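Bathroom cleaning for people who would rather be doing something else

Posted 01/02/2022 in Around the House

I clean our bathroom on a Tuesday, a habit I inherited from the previous owner of the house along with a box of mismatched tap washers and a very firm note about the drain. We're on the hard water side of Falldale, so anything that gets splashed leaves a white crust behind by the weekend. If you're over in Jendville on tank water you can skip half of this page and feel smug.

Taps first

White vinegar, neat, on an old face washer. Wrap it round the base of the tap where the crust builds up and leave it while you do the mirror. Ten seconds of scrubbing with a dead toothbrush will shift most of it. Don't do this on brass or anything with a fancy coloured finish unless you fancy a new colour. And keep vinegar well away from bleach. They make chlorine gas, and the bathroom is a small room to find that out in.

The mirror

Warm water and a microfibre cloth, then a dry one. I spent years buying blue stuff in a trigger bottle and all it gave me was blue streaks. Toothpaste flecks come off with a damp fingertip if you can be bothered, which my family cannot.

Drains

Lift the plug out. I'm sorry, but you have to. A zip tie with a few notches snipped into the sides will bring up whatever is living down there, and you may want to have had breakfast well beforehand. Follow it with 2 litres of hot tap water. I don't use boiling, as our waste pipes are plastic and I've already met the plumber from Tagle more often than I've met some of my cousins.

The vanity top

Clear everything off it. Wiping around the bottles is how you end up with a map of where the bottles were. A drop of dish soap in warm water does for nearly all benchtops, whatever the label on the nine-dollar spray would like you to believe. If yours is stone, leave the vinegar in the cupboard, it'll etch.
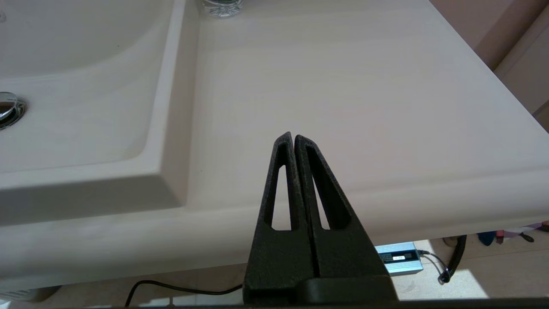 Pale tops show hair dye and foundation worst of all. Bicarb mixed to a paste with a little water, rubbed gently in circles with a soft cloth, gets most of it. Rinse twice or you'll have a chalky bloom by morning and think you've ruined it. Ramil Quiambao wrote in last August from Dirncombe to say he uses plain shaving foam on his, and I tried it and it was fine. It smelled like my uncle.

Silicone and grout

Black spots along the silicone are usually in it as well as on it, so there's a limit to what scrubbing can do. Roll up some toilet paper, soak it in diluted bleach (gloves, window open, no vinegar anywhere near), lay it along the line and leave it for an hour. If the spots are still there after two goes, cut the silicone out and run a fresh bead. A tube does roughly 9 metres if you're neat. I am not neat, and I buy two.

Grout I do with the toothbrush and the bicarb paste, one wall a week - any more than that and I start pricing up apartments.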